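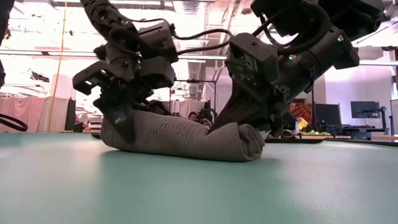
3 min read

Progress report: the Irmont card and dice games archive
Prepared for the Dinach Fund by Awuor Rugemalira

We've had a wonderful few months! When the fund agreed to back this project, the aim was to record how people in Irmont played for money before the casino opened, and to put the results online where anyone can read them. I'm happy to say the first half of that is nearly done.

Interviews
We planned 10 and have recorded 20, mostly with people who played in back rooms, barber shops and church halls (yes, church halls). Word got around, and several players brought along cousins who remembered different rules for the same game. The house rules for Zudido, a local dice game I had only ever seen mentioned in one old newspaper, now fill nine typed pages – and the players still disagree about what happens on a double six.

Scanning
The Dương family lent us their collection of score sheets, betting slips and hand-cut playing cards. We've scanned 800 items so far. The slips are slower going than the cards, as many are written in pencil on thin paper and need a second pass. I'd expected to be finished by January, but March is more realistic.

Website
The test version is up and the search works well for names and games. Searching by place is still patchy. Street names changed when the river road was rebuilt, so I'm adding the old names by hand.

Money
Spending is on track. Travel came in under budget and transcription went over, and the two nearly cancel out. I'd like your okay to move what's left of the travel money into transcription.

Next steps
I'll finish the slips, send each transcript back to the person interviewed, and start on the page about odds and payouts. A retired bookmaker has agreed to check my math on that one – I can't wait to hear what he makes of the Zudido side bets.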